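Waiting room

A waiting room is a room, or a part of a larger room, set aside for people who have arrived somewhere before they can be seen, served, treated or carried onward. The best known kinds belong to doctors, dentists, hospitals, railway and bus stations, law offices and government bureaus, but the same arrangement turns up in garages, barbershops, veterinary clinics, dance schools and passport offices, and most people will spend a fair number of hours in such rooms over a lifetime without ever thinking of them as a type of building at all.

The term is used loosely. In railway buildings it has traditionally meant a closed room with a door and some form of heating, while in offices and clinics it is often only a corner with chairs within sight of a desk. A lobby differs from a waiting room mainly in that people are expected to pass through it, although plenty of lobbies have a few seats along one side and end up doing both jobs.

History

People have waited for as long as other people have kept hours, and a place to do it in comfort is an old idea. Large houses had an antechamber, a room before the main room, where visitors, petitioners and tradesmen stayed until the head of the house was ready for them. How far into the house a visitor was allowed to wait said a good deal about his standing, and a person of rank could expect a fire and a chair where a messenger could expect a bench in the passage.

The town of Armont offers a well-kept case of how this custom moved from private houses into public ones. Its guildhall, begun in 1529, had a long narrow chamber beside the council room, with a stone seat running the whole length of the inner wall. Anyone with business before the council sat there in the order they had come in and shuffled along the seat as the line moved. The seat survives, and its front edge is worn into a shallow dip near the council door, where everybody would have ended up sooner or later. The local historian Nilton Ticona, in his book on the guildhall, calls it "the most democratic piece of furniture in the county," though he also admits that wealthier callers seem to have been let in by the garden side.

Railways made the waiting room a common sight in the nineteenth century. Trains left at fixed times, passengers came early for fear of missing them, and the weather did not always cooperate. Many stations provided separate rooms by class of ticket and for women traveling alone, so that even a modest country station might have several doors opening off the same platform. As services grew more frequent and staff fewer, many of these rooms were joined together, turned into shops or cafés, or simply locked. The one at Imness, which closed with its branch line, is now a lending library that opens on the first morning of every month from October through spring, and the old ticket window is used for returning books.

Medical waiting rooms took a slightly different road. While doctors mostly visited patients at home, there was little need for them. Once patients began to travel to the doctor, the front parlor of the doctor's own house was often pressed into service, and many of the habits of the modern clinic, such as the low table, the magazines, the potted plant and the framed landscape, are really parlor habits that moved along with it.

Seating and layout

The chairs in a waiting room are commonly placed around the walls, facing inward. People tend to prefer a seat with something solid behind it and a clear view of the door through which they will be called, and in a half-full room they will usually leave an empty chair between themselves and the next person if they can. Rows of linked seats save space and are easy to sweep under, but they are less liked by families, who would sooner pull chairs together into a small circle.

The Tamayo clinic, a family practice that rebuilt its ground floor after a burst pipe, is sometimes mentioned in writing on the subject for having tried both ways. It first had 14 chairs in two straight rows. After complaints from parents it swapped them for three clusters with low tables between, and the receptionists reported that the room became louder and that patients grumbled less about how long they had waited, even though appointments ran just as late as before.

Calling and order

There are several ways of settling who goes next. Calling by name is the oldest and feels the most personal, but it can embarrass people in a small town where everyone listens. Numbered tickets keep the peace in busy offices, and allow a person to step outside for a minute without losing their place. In many countries an unwritten custom does the work instead: a newcomer asks who is last, remembers the face, and follows that person in. Visitors who do not know the custom can sit for a very long time.

Reading matter

Magazines are so closely tied to the waiting room that their age has become a standing joke. Current issues do disappear faster than old ones, being more tempting to carry home, and what remains on the table naturally leans toward the past. The Ekano collection, a private archive of printed ephemera, holds almost 200 magazines stamped with the names of dental and medical offices, many with the crossword finished in several different hands.

Surfaces and refreshments

Rooms that many people use show it. Walls and panels pick up scuffs and rubbed streaks, and muted colors are often chosen in the hope of hiding them. Drinks are a matter of house policy. Some offices put out a water cooler, some forbid anything but water, and a good many visitors bring their own bottle. 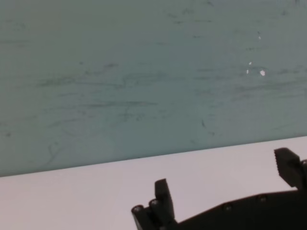

Scuff marks on a blue-green panel
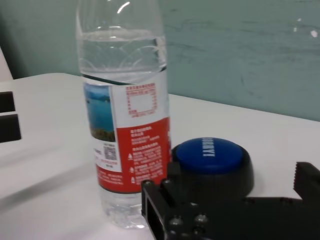

Rocío Arango has objected that accounts of the waiting room, this kind included, spend too long on the furniture and too little on the company. In her view the thing worth recording is the talk, the recipes and bus times and opinions on other people's knees that pass between strangers who will never meet again, and she has asked readers in Armont to write down whatever they can remember hearing. Her own contribution was a method for keeping slugs off lettuce, learned while waiting for a tooth to be pulled.

See also

Antechamber
Lobby
Queue
Railway station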